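Print this page | E-mail this thread

Budgeting for a second arm

hemar_bench: Quote from Wurkberg came in at $400 a finger set. We have 24 practice runs on the toy burger job. Is one arm enough until March?

soliman7: One's enough. Put the money into spare dispenser rails.

ikuruc: Disagree. Rails are cheap, downtime isn't. Post your layout.

hemar_bench: Both from the same bench, clear rails beside the tray: 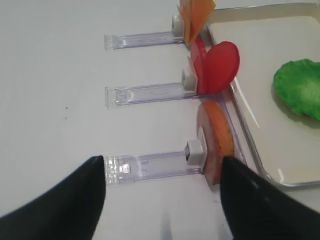
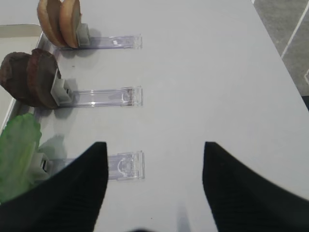 I'd still have to clear any second arm with Shuzhen Bai, and her limit for the year is nearly gone.

soliman7: Then lease. Zetisier does 30 days.

ikuruc: Leasing costs more by winter. I'd wait and buy.

Related threads
Finger wear and spares
Lease or buy, small labs

Contact us | Copyright Hemar Forums | Back to top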